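Prelleck Household Handling Project
Progress report to Hepburn, November
Prepared by Innes Laing

1. Working rules

Version 2 of the recording rules is now in use at all home sites. Operators work with paired hand-held grippers on an ordinary bed, with a gray tray and mixed groceries.

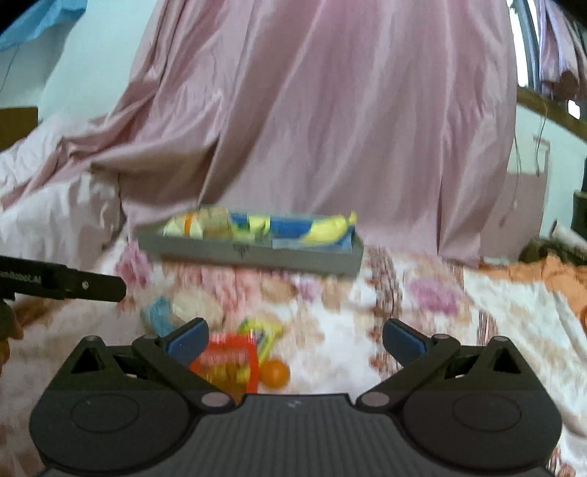 Rule 4 now requires both grippers to be checked for pad wear and loose pivot screws before each session. Struan Cairns reviewed 239 recordings against the rules and returned 18 – most of them for missing session notes. The acceptance threshold stays at 80 percent per site.

2. Objects and surfaces

Patterned bedding is permitted. Food packets and fruit may share a surface, and items may touch or overlap. Operators must not tidy a pile between takes unless the task sheet says so.
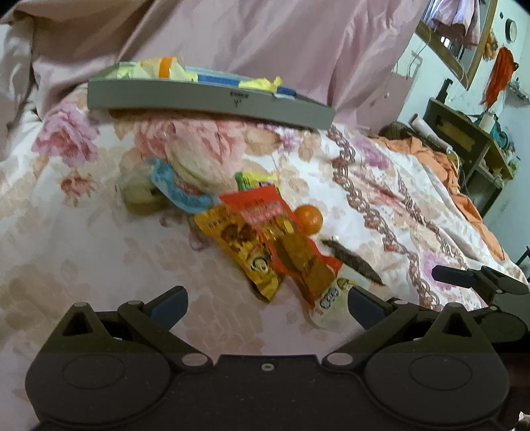
3. Next period

The total stands at 566 accepted recordings. Pullen will audit the note templates. Josov has asked for a separate rule on resting the second gripper between tasks; a draft is with Struan Cairns for comment. No change to the budget is requested.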